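4.2 Turnout and late deciders in the Adard runoff

The first round left two candidates, Vernon Charbonneau and Nuria Gashaw, with nearly equal support across the district of Adard. We interviewed 482 registered voters between the rounds, using the sampling plan set out in Section 3. Of these, 49 percent said they had settled on a candidate before the campaign opened in June, and 27 percent said they made up their minds in the final week. The rest gave no clear date or declined to answer.

Late deciders were more common in Plilik than in Abera. Plilik has few party offices, and local contests there have long been fought over roads and water rates. Respondents in Abera more often named a party first and a candidate second.
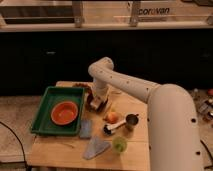
Figure 3. Table setting with tray and bowl, robot arm at right.

Both campaigns treated turnout as the main problem. Gashaw's speeches in Plilik asked supporters of eliminated candidates to vote again, while Charbonneau spent most of his time in Abera, where his first-round margin was widest. We find weak evidence that either approach changed vote choice. Stated intention to vote did rise among respondents under 50 who reported contact with a canvasser, but the effect shrinks once we control for past voting. Self-reported turnout is also known to run high, and we could not check the answers against the district rolls. The models in Section 4.3 therefore use precinct returns.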